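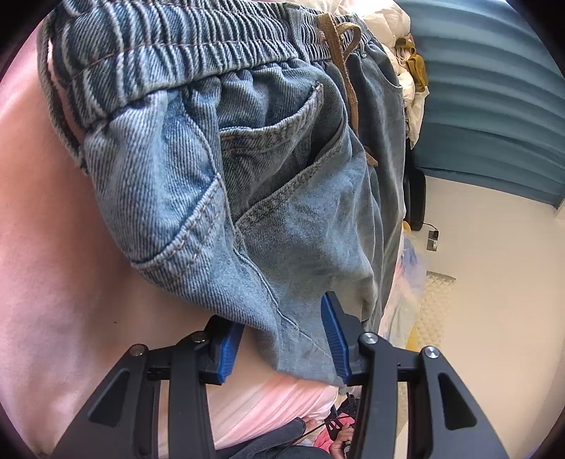

De : Gwenaël Pons
À : liste préhension
Objet : Re: doigts souples ou patins texturés pour le textile ?
Septembre 2018

Bonjour à tous,

Je réponds dans le texte de Romain, ce sera plus simple à suivre (et désolé d'avance pour la longueur, je sors de deux semaines la tête dans le linge !).

Romain Rey a écrit :
> Salut la liste,
> On doit choisir une pince pour le banc de pliage et j'hésite entre
> les doigts souples de chez Bodin et des mors rigides avec patins.
> Sur le papier les doigts souples ont tout pour eux, mais je n'ai vu
> que des démos avec des torchons bien lisses. Quelqu'un a essayé sur
> du vêtement épais, avec des coutures, des poches, des cordons ?
> Et deuxième question : vous faites vos essais directement au bras,
> ou à la main d'abord ?
> Romain

> Quelqu'un a essayé sur du vêtement épais, avec des coutures,
> des poches, des cordons ?

Oui, et je te confirme que le torchon ne t'apprendra pas grand-chose. J'ai passé une bonne partie de mes essais sur un jean à taille élastiquée, avec un cordon plat noué devant, et c'est devenu mon vêtement étalon. Tu as tout dessus : la ceinture froncée qui roule sous les doigts, les surpiqûres doubles autour des poches, la toile sergée, et ce fichu cordon qui pend et qu'on attrape une fois sur deux à la place du tissu.

Les doigts souples Bodin, je les aime bien sur le linge fin. Sur le denim, chez moi, ils s'ouvrent dès que le pli fait plus de deux épaisseurs. Le doigt se déforme, le pli glisse vers la pointe, et on se retrouve à tirer sur trois fois rien. J'ai monté la force, ça tient un peu mieux, mais alors le doigt s'enroule autour du pli et le relâchement devient n'importe quoi (le pantalon reste accroché, on secoue, il tombe en boule).

Avec les mors noirs rigides et les patins bleus texturés, c'est le jour et la nuit. On pince le bas du vêtement dans un pli, on referme, et ça ne bouge plus. Le relief accroche très bien la trame du sergé. J'ai fait 173 prises avec ce montage et 5 ratées, dont la plupart venaient de moi : j'arrivais trop à plat et je prenais le drap avec.

Le drap, d'ailleurs, parlons-en. Je travaille sur un lit et pas sur une table, avec de la literie en tas à côté, des bouts de tissu de toutes les couleurs, bref comme dans une vraie chambre. Barry Cheetham m'avait dit que ça fausserait mes mesures, et il a raison si on veut comparer au newton près. Mais le produit Cliridwood doit marcher dans une chambre, alors je préfère savoir tout de suite ce qui coince. Sur une surface molle, le patin s'enfonce avant de pincer et il faut arriver plus incliné, voilà une chose que je n'aurais pas vue sur le marbre du labo.

> vous faites vos essais directement au bras, ou à la main d'abord ?

À la main d'abord, sans hésiter ! On a une pince qu'on tient au poing, avec les mêmes mors et les mêmes patins que ceux qui iront sur le bras. Tu fais en une matinée ce qui te prendrait la semaine avec la programmation des trajectoires. Et puis on sent les choses : quand la couture passe sous le patin, ça se ressent dans la main bien avant que le capteur du contrôleur ne dise quoi que ce soit.

Deux bémols quand même. On triche sans s'en rendre compte, le poignet corrige tout seul l'angle d'approche, et le bras, lui, ne corrigera rien du tout. Monique Guérin m'a conseillé de bloquer le poignet avec une attelle pour une série sur deux, c'est pénible mais très instructif. Ensuite la fatigue : au bout d'une heure je serre moins fort, et mes fins de série ne valent pas mes débuts.

Côté usure, j'ai monté un jeu de patins sur le banc d'endurance de Lullcombe, en avril. À 600 cycles, rien à signaler. À 2 000, le relief commence à s'arrondir sur le bord d'attaque, et ça se voit surtout sur les tissus lisses (le denim pardonne beaucoup). Je change donc les patins avant, ce n'est pas ce qui coûte cher, par contre pensez à resserrer les vis des mors à ce moment-là, les miennes avaient pris du jeu.

Ce que je n'ai pas encore essayé : les patins dans une gomme plus tendre, et le contrôleur Cesen en mode couple. Despina Omerović l'a fait tourner avec une autre pince et elle en pensait du bien – Despina, si tu lis ça, je veux bien tes réglages, même en vrac !

Romain, si tu veux, je t'envoie un jeu de patins et le fichier de l'adaptateur, il faut juste me dire quel perçage tu as sur ta bride. Et garde un vieux jean de côté, à cordon si possible.

Gwenaël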